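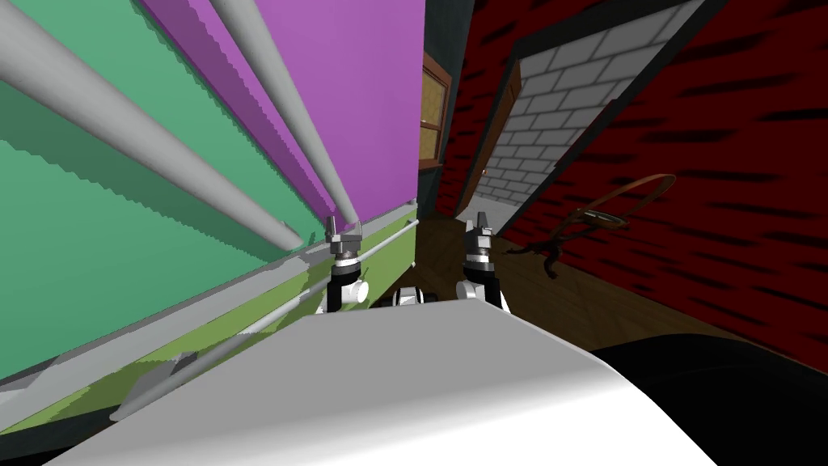 Why Robots Practice in Rooms That Don't Exist

Before a robot opens its first real cupboard, it may have opened hundreds of pretend ones. Many robots today do a lot of their learning inside a computer program called a simulator. A simulator works a bit like a video game. It has floors, walls, doors and furniture, and it has rules for how things fall, slide and bump into each other.

The robot in a simulator is pretend too. It is a model made to match a real one, with the same arms, the same joints and the same grippers. A gripper is a robot's version of a hand. When the pretend robot closes its gripper, the computer works out what should happen next.

Why not just use a real robot?

Real robots are slow to teach. They need to be charged. They can break a plate, or a finger joint, and then someone has to fix it. A pretend robot can drop the same cup all night long. When the cup lands on the floor, the computer puts it back where it started and the robot tries again.

A computer can also run many pretend rooms at the same time. The Firnance project used 100 of them at once. Each room had its own copy of the robot, and all the copies shared what they learned.

Why are the colors so strange?

If you look at rooms made for robot training, you may notice that they don't look much like your house. A piece of furniture might be mint green on one side and purple on another. A wall might be dark red with black streaks all over it. Nobody would paint a kitchen that way, but the colors are mixed up on purpose.

Think about learning what a door is. Suppose every door you had ever seen was white. You might start to believe that being white is what makes something a door. Then one day you meet a brown door and you are stuck.

Robots can make the same mistake. A robot learns from what its cameras show it, and it can't tell by itself which parts matter. If the cupboard in the simulator is always white, the robot may learn to look for white. If the cupboard is a new color each time, color is no help. The robot has to use other clues, such as the shape of the cupboard and where its handle is.

Scientists call this method domain randomization. "Domain" here means the world the robot is in. "Randomization" means changing things by chance, like rolling dice. Colors and patterns are the easiest things to change. The light can change as well, and so can the place where the camera sits or how heavy an object is.

What did the Firnance team find out?

Elikem Ofori and Gifty Bonsu wanted to know how much the color changes helped. They set up a test with one job: reach for a handle, take hold of it and pull.

They trained two versions of the same robot program. The first version practiced in rooms that always had the same plain colors. The second practiced in rooms that got new colors after every try. Both versions had the same number of tries, so the test was fair.

Next, both programs were loaded onto a real robot in a real room at the Korletey lab. The room had ordinary furniture that neither program had seen before. Each program got 138 turns at pulling a handle.

The program that had practiced with changing colors did better. It reached the handle and pulled it on most of its turns. The plain-color program often moved its gripper to the wrong spot. Sometimes it reached for a bright patch of sunlight on the furniture.

The color-changing program was slower to learn at the start, though. For the first part of training it seemed to be getting nowhere, and Gifty Bonsu nearly stopped the test to look for a bug. Then it began to improve – and it kept improving after the other one had leveled off.

What still goes wrong?

A simulator is never exactly like the world. Soft things are hard to copy. So are ropes, straps and cloth, because they can bend in so many ways. Real handles can be sticky or loose, and a real drawer may jam halfway.

People who build robots call this the "reality gap." Changing the colors helps with the part of the gap that has to do with seeing. It doesn't help much with the part that has to do with touching. The team's next test will change how stiff the handles are.

Try it yourself

Ask a friend to draw the same simple house 6 times, using different colors each time. Show the drawings to someone else and ask what is the same in all of them. Write down the answers. Those are the clues a robot would have left to learn from.

Words to know

Simulator: a computer program that copies how part of the world works.
Gripper: the part of a robot that holds things.
Domain randomization: changing the look or the rules of a pretend world by chance while a robot is learning.
Reality gap: the difference between a simulator and the real world.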